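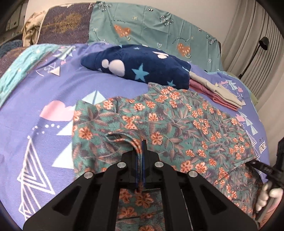

What should a small company budget for first when it plans a folding trial?

Operator hours. The grippers are a small part of the bill, and the hours people spend using them will pass the purchase price within the first month.

Visit report: Plullunico workrooms, Kesteo
2023-06-19

Carniteo rents out furnished apartments and does its own linen. We have been asked to decide by July whether to put money into automated folding, and if so, in what form. Before asking for quotes we wanted to see the work being done by people who do it every day. Plullunico let us spend a morning in their workrooms in Kesteo, and in the afternoon we went on to the Bianchini showroom across the river.

Plullunico does not sell robots. They record people folding and tidying with hand-held grippers, and the recordings are used to train robot arms later. One of their rooms is set up as a bedroom, with a headboard, curtains and printed bedding, and that is where we stayed longest. The person working has a gripper in each hand and has to do everything with two fingers per side. A floral garment gets pinched at a fold, lifted and laid over itself, and a thick fleece next to it takes up space that the folded stack needs.

Two things were different from what I had written in our draft plan. I had assumed a table. Our own staff fold on tables, so I had priced two tables with plain tops. On a bed the surface gives, and the sheet creases under the work. If the robot is meant to work in the apartments, the trial has to include beds. If it is meant to stay in our linen room, it does not, and we save the cost. We have to settle that before we ask anyone for a price.

The second was fabric. Our draft said "towels and pillowcases, white." What they had out was printed bedding with trees and clouds all over it, a patterned garment on top, and a navy fleece with stars. Our apartments are closer to that than to a hotel. A trial on plain white towels would give us a good number and tell us very little about our own stock.
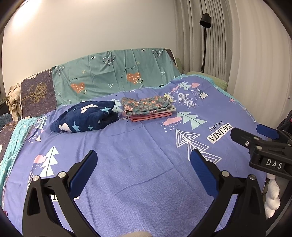 Renata Holloway
Equipment Planning, Carniteo

After the bedroom we were taken through the costs. Plullunico would not show us customer prices, but they were open about where the time goes. Setup and checking take a larger share than we had allowed. Between takes somebody has to put the cloth back in its starting state, and a stack that has just been folded is shaken out again. Our plan had no line for that. I have added one.

They also gave us a rule for spares: order the finger pads together with the grippers. Pads are the part that touches the cloth, and they are the part that gets replaced. Waiting for a parcel of pads with two people on the clock is an expensive way to save on shipping.

Bianchini was a shorter visit. They showed us a hand-held gripper at $700 each, or $600 each if ordered in lots of four. We would need two per operator and want two operators, so the lower price applies, and four grippers come to $2,400. That covers the grippers only. Mounts, cables, storage and a computer that can handle the recordings are quoted separately, and I have asked for all of them on one sheet.

They had an arm there as well, folding hand towels on a bench. It did this steadily while we watched. I asked to see it try a fitted sheet and was told it had not been set up for that. I have left the arm out of this year's plan. A purchase of that size needs its own request, and we would need floor space that is now taken up by the second dryer.

What I am putting forward:

Four grippers from Bianchini at the lot price, with a spare set of pads for each.
68 operator hours, including time for resetting the cloth.
One bed made up from our own stock, with patterned sheets and at least one heavy blanket.
No arm this year. We look at it again once the trial hours are used up.

Open points. Bianchini has not confirmed whether the warranty holds if the grippers are used in rented apartments. Plullunico offered to check our recordings for a fee, and the fee is not in the figures above. We also have to find out whether the hours can be charged to training or have to come out of the linen room, which is already short in summer.

For anyone going to Kesteo after us: park behind the building, as the front lot belongs to the bakery. Bring a bag of your own linen. We did not, and had to describe our duvet covers from memory. The Bianchini showroom closes for lunch and does not reopen early.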